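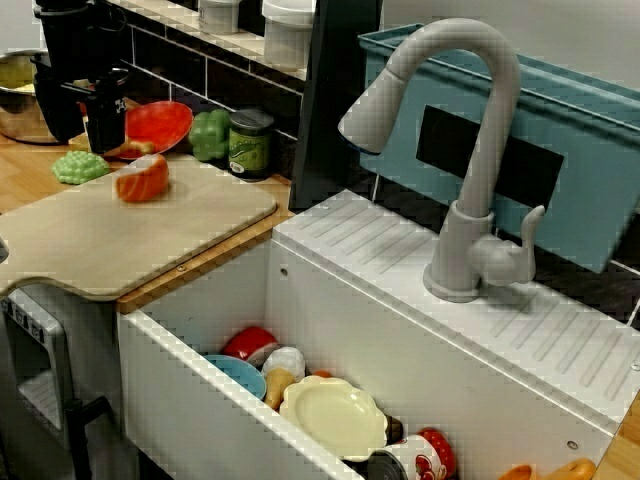 tinribs
June 8, 2023
I've been rewriting our house rules for kitchen tabletop work at the Pirkine bench and I'd love some eyes on them, as I'm having far too much fun with this to be sensible! The rule I care about most is "write down the start layout before the arm moves". Where the food is, which dishes are in the sink, what is leaning on what. Take the red plate at the back, up against the tiles with the drumstick resting on its rim. A layout note that says "drumstick on counter" is wrong, and anybody trying to repeat the run will set it flat and get a different grasp. Same with the sink: "bowls in sink" tells you nothing if the light blue one is on its side. We have 158 runs logged under the new rule and the notes are so much nicer to read.

moss_and_bolts
Love this. We do something close to it at Brekoston. Do you write it as free text or a form?

tinribs
Free text so far, 2 lines at most. I tried a form in March and people ticked boxes without looking.

quillfeather
Going to disagree, sorry. Free text falls apart once you have volume. Cernirley has 2,414 runs in its store and half the old notes say "as before". As before WHAT. A short fixed list (item, surface, upright / tilted / on its side) can be searched, and new people pick it up in a morning.

moss_and_bolts
"As before" should be banned everywhere, form or no form.

tinribs
Ha, yes, adding that today. Quillfeather, does your list cope with one thing propped on another? That's the bit my form couldn't do.

quillfeather
We have a "touching" column. It's clumsy with a heap of dishes, I'll give you that. For the sink we only note the top layer.

Aydoğan
Top layer only would worry me. The first lift shifts whatever is underneath, and then your second pick starts from something you never wrote down. My rule is that if the heap is too messy to describe, you make a smaller heap.

quillfeather
But a smaller heap is an easier task! Real sinks are messy. I'd take a rough note on a hard layout over a perfect note on three cups.

Aydoğan
Fair, as long as the note says it's rough.

tinribs
Oh I like that. A "rough" flag, and then you can leave those out when you want a strict repeat. Going to try quillfeather's columns plus one free line for the odd stuff, over the next 100 runs. I'll post the sheet once I've argued with it a bit.

moss_and_bolts
Please do, I'll try it on our bench too. Does the stop button check go on the same sheet or a separate one?

tinribs
Separate, and done first. It's signed before anyone touches the food.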